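Section 4: Setting up the task panel

Read all of this section before you switch the arm on. Last year's edition of the club manual put the panel after calibration, and half the teams did the work twice. We have moved it.

The task panel is the club's own build, made to the Masoro league drawings as they stood in July. The league says any panel made to the drawings will behave like any other. We have our doubts. Treat the league's panel on competition day as a new object, and do not copy positions across from ours.

4.1 What you need

The arm, with printed fingers fitted (see Section 3)
The task panel
A clear white table
The Nevora control program on the team laptop

4.2 Placing the panel

1. Lay the panel flat on the table, buttons and sliders facing up.

2. Check the seams. The plates lock together like jigsaw pieces and a tab that has lifted will catch a finger. Press it down by hand. Do not glue it.

3. Turn the panel so that the handle is on the side nearer the gripper. The panel does not have to be square to the table. The rules allow the judges to set it at any angle, so practising with it dead straight proves very little.

4. Leave bare table between the handle and the fingertips at the start position. If the fingers begin over the panel, the first move is likely to be a collision.

5. Route cables off the table and away from the arm's base.

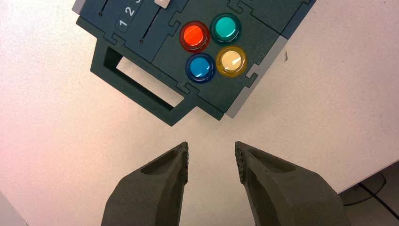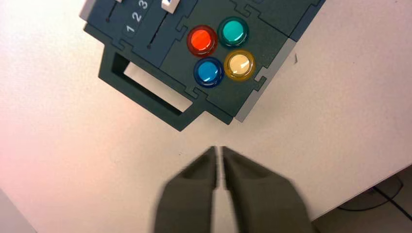
Fig. 4.1 Wrist camera views with the panel at an angle, handle towards the fingers.

4.3 Checking the camera view

1. Open the wrist camera window. You should have all four buttons (red, teal, blue and yellow) in view, along with the handle and both fingertips.

2. Look at the sliders. The knobs sit close to the top of the picture or out of it when the arm is low. If your program needs the slider position, raise the arm first. Do not let it guess.

3. Check that you can read the 1 and the 2 beside the slots. The 3 is often lost at the top.

4. Save a still with the arm stopped. Fingers blur when they move, and a blurred still is no use for setting the finger outline.

Note: The colour finder in Nevora is advertised as working in any light. It does not. The middle of the yellow button can come out pale cream, and the domes pick up glare. Set each colour from the rim and test it again whenever you change rooms.

4.4 First run

1. Set the speed limit to 2 and the step count to 528. Higher settings are in the menu and you should leave them there.

2. Open the gripper fully and keep one hand on the stop button.

3. Run the approach to the handle with the gripper held open. Repeat 4 times before you allow it to close.

4. Write down every miss in the log. One good run is not a result, however well it looks on video.

Caution: Keep hands off the panel while the arm has power. Reaching in to straighten it is the commonest way to get pinched.

Caution: The pads inside the fingertips wear. The Ko parts list gives them 2,000 grips. Check them by eye before each session and change them when the bumps have gone smooth.

If the approach still misses after the fourth try, go back to 4.2 and start again from step 3. Changing numbers in the program to suit a badly placed panel only moves the fault to the next team.

Section 5 covers pressing the buttons in order.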